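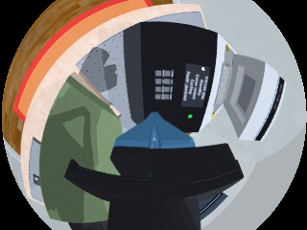
Grey buttons on a black appliance front, two columns of four.

Give me something to press

I would like to speak up for the button. The plain, pushable, goes-in-and-comes-out-again button, and its cousins the knob, the switch, the slider and the big satisfying lever. I love them all, and I think we have been giving them up far too easily.

My old cooker had four knobs along the front and a fifth for the oven, and I could work the lot in the dark. I don't mean that as a boast. Anyone who had lived with it for a month could have done the same. You reached down, found the second one along, pushed and turned, and somewhere past the stiff bit there was a low simmer that was exactly right for rice. I never once looked at the numbers. They had mostly rubbed off anyway, and when my sister came to stay she had to ask me which way was up, but to me that cooker was as easy as a door handle.

Then we moved to Bikham, and the house came with a hob that is one smooth sheet of glass. It is very handsome. It wipes clean in a second, and I will give it that freely, because scrubbing round knobs is a miserable job. But to turn down a pan of milk that is climbing up the sides I have to wake the thing up, tell it which ring I mean, and then tap a minus sign over and over with a dry finger. It must be a dry finger! In a kitchen! If the milk gets to the minus sign before I do, the hob beeps, flashes a letter at me and refuses to discuss the matter until it has been wiped down.

I've been turning this over ever since, and I keep coming back to the idea that a good control lets you leave your eyes where they are. When I turn a real knob I am looking at the milk. When I tap the glass I am looking at the glass. It's a small difference, and it happens dozens of times a day, in the kitchen and the car and the shower, and every time it takes my attention off the thing I care about and puts it on the thing that is meant to be helping.

Cars are where this matters most, of course. I learned to drive in a little hatchback that had three sliders for the heater. Top one for hot and cold, middle one for where it blew, bottom one for how hard. You could change all of them on a roundabout. Last October I borrowed a friend's new car to fetch a bookcase, and the windows steamed up at the first set of lights, and I had to pull into a bus stop and go through two menus to find the warm air. The car itself was lovely - quiet, quick, kind to my back. I just wanted a thing on the dashboard I could grab.

People who disagree with me usually say that I am being nostalgic, and it's a fair point to raise. I do like old things. I have a radio with a tuning dial the size of a jam jar lid and I am fonder of it than is sensible. But I don't think nostalgia covers it. Children adore buttons. Watch a toddler with a doorbell, or a lift, or the pedestrian crossing. They want to press it and they want to press it again, and they laugh when it clunks. They aren't remembering the good old days. They have found something in the world that pushes back, and it's wonderful.

I put all this to Radka Trajkovski, who repaired sewing machines for years and now mends more or less anything people carry into her workshop. I thought she would be on my side and she only half was. Her view is that most buttons were awful. They stuck, they filled up with crumbs, the spring went, the print wore away, and people brought her perfectly good machines that had been thrown in the back of a cupboard over one dead switch. "You remember the good ones," she said. "I remember the ones with jam in."

I have taken that to heart, and I'd like to be fair about it. A bad button is worse than a decent screen. There was a microwave at my old job with a whole field of identical flat pads under a plastic skin, none of them raised, all of them needing a shove in a slightly different place. Somebody had stuck a dot of nail varnish on the one that started it. That was a button panel too, technically, and it had every fault I complain about in glass.

So my argument is for buttons you can find. A raised edge, a gap between this one and the next, a group that your hand can learn the shape of. Think how well we know a telephone keypad, or the corner of a calculator. Typists don't look down, and they have far more keys to get lost in than any washing machine ever had. Give a hand a layout that stays put and it will learn it faster than you would believe, and it will hang on to it for years. I went back to my parents' house after a long time away and hit the hall light first go, round the corner, with a suitcase in the other hand. I was ridiculously pleased.

Staying put is the other half of it. Things on screens wander. The app for our boiler was changed in the winter, and the button for an extra hour of hot water went from the front page to somewhere behind a picture of a little house. I found it in the end. My neighbour Stojan Shehu, who has the same boiler and less patience, rang the helpline and waited 45 minutes to be told where it had gone. He is a clever man who can strip an engine. He had done nothing wrong at all! He had learned how to use a thing he paid for, and then the thing was rearranged behind his back. A knob can't do that to you. Whatever else happens overnight, it will be in the same place in the morning.

And then there are all the people for whom this is much more than a matter of taste. My aunt's sight is going, slowly, from the middle outwards. She has lived alone for a long time and cooks like a dream. When her cooker finally gave out she spent weeks going round shops with her hands out, feeling the fronts of things, and was shown one flat black panel after another by very kind young people who told her how easy they were. She did find one with proper knobs in the end, at the back of the showroom, and it cost less than the rest. She has put a blob of glue at the mark for a moderate oven and bakes as well as she ever did. I'd like every shop to keep one like it near the door.

I should say that there's plenty I would happily leave to a screen. Maps, for a start. Long lists. Anything you set up once and never touch again, like the clock or the language. Screens are marvellous at showing things, and I wouldn't swap the one in my pocket for a drawer full of dials. It's the handful of jobs we do every day, often in a hurry and often with wet hands, that deserve a bit of metal or plastic of their own. On. Off. Up. Down. Stop! Please, above all, give me a proper button for stop.

There are signs that I may get my wish. I keep meeting people who say they chose a car for its heater controls, or sent back a pair of headphones because they had to be stroked. My nephew, who is 20 and can do things on a phone that I can't even follow, saved up for a second-hand keyboard with a row of sliders along the top, and when I asked him why that one he looked at me as if I were simple and pushed one up and down a few times. "Feel it," he said. So I did, and it was gorgeous - slightly heavy, very smooth, with a soft bump in the middle.

If you are about to buy something with a plug, try this for me. Go to a shop that has it out on display, shut your eyes, and see if you can turn it up, turn it down and switch it off. You'll feel a bit daft, and someone may come over to ask if you need help. Tell them what you're doing. I did it last month with a whole row of kettles and toasters, and by the time I got to the end the woman from the till was doing it too.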